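Gerna Backpack and Card Set
A data card for the packing recordings, kept by Seema Awasthi and Llinos Craddock

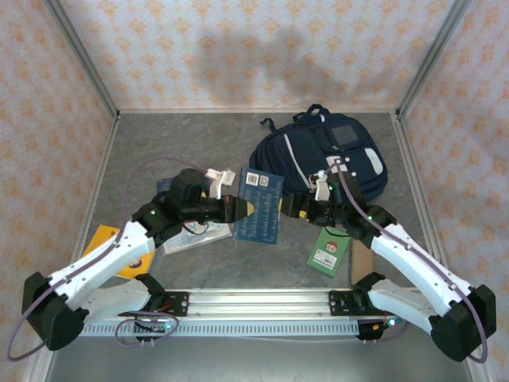 What is in the set

Gerna is a collection of short recordings about a very ordinary job, getting something flat and something floppy to end up together. The flat thing is a card and the floppy thing is a backpack, and if you have ever stood in a hallway trying to get a library card into a bag that keeps folding over on itself, you already know most of what we find interesting here.

The set has 90 recordings, sorted into 4 folders. Each one comes with a plain text note written by whoever laid out the objects that day. Please do read the notes! They are uneven (Keegan Quinlan writes paragraphs, Taner Kahraman writes about three words) but they hold a good deal that never made it into the tables.

The backpack

The bag is navy blue, with a dark gray patch on the front pocket, white zipper trim and a light blue pocket flap. There is a carrying handle at the top. It starts out lying on its back toward the rear of the floor. We went back and forth over whether it ought to stand up, the way a bag does beside a desk, and settled on lying down, mostly for the sake of consistency between folders.

Soft bags change as you use them. The creases settle in, the flap learns a direction, and a bag in folder 4 is a slightly different object from the same bag in folder 1. We did not iron or stuff it between recordings. If your work depends on the exact shape, treat each folder as its own bag and you will be happier for it.

The card

The card is dark blue, with light printed text set in columns and two small white labels with barcodes near the top edge. We haven't transcribed the text or decoded the barcodes, and there is no column for either in the index. Llinos started a transcription in the spring and put it aside, so if you would like to take that on, write to her and she will be delighted.

In the notes you will find it called "the card," "the blue card" and, in Taner's case, "blue." They all mean the same thing.

The floor and walls

The floor is a gray marbled panel, with pale wallpaper on three sides in a pattern of orange diamond-shaped motifs. Solange MacLeod chose the paper, and we have grown very fond of it. It does give you a repeating pattern behind everything, so anyone working on matching points between recordings should expect some false friends along the walls. Masking the upper part has worked well enough for us.

Folders

Harawira: the card by itself, picked up and put down again. The backpack stays in the background and is not touched.

Buston: the card is passed across from one side to the other. These are the ones people usually ask for first.

Gevutitz: the bag is handled by the flap or the carrying handle, with no card.

Mixed: anything that began as one of the above and wandered. A few of these are our favorites, though they are a nuisance to label.

Labels

Every recording has a start label and an end label, and a single word for how it went: done, partly, or dropped. Two of us labeled each one separately and then sat down together over the ones we disagreed on. There were 11 of those, nearly all in Mixed, and nearly all about what "partly" ought to mean. In the end we said that a card touching its destination counts as partly, and a card resting in it with nothing holding it counts as done. You may well feel differently. Both original labels are kept in the index, in the columns label_a and label_b, so you can draw the line where you like.

Known problems

2 recordings in Buston have their notes swapped. We know which ones (they are marked in the index) but have left the file names alone so that older scripts keep working.

The card is dark and so is the bag, and where one lies over the other the edges can be hard to tell apart. Brightening helps a little. Starting from the white labels helps more.

There is only one bag and one card. Please don't read anything here as being true of bags in general.

Using it

You are welcome to use the set for teaching or research, and to pass it along with this file attached. If you make corrections, send them to Seema, who keeps the index, and she will fold them in at the next update. We are hoping for one in October, with a second bag if we can agree on a color.

Last edited Aug 16, 2019. Folder descriptions reworded, swapped notes added to known problems.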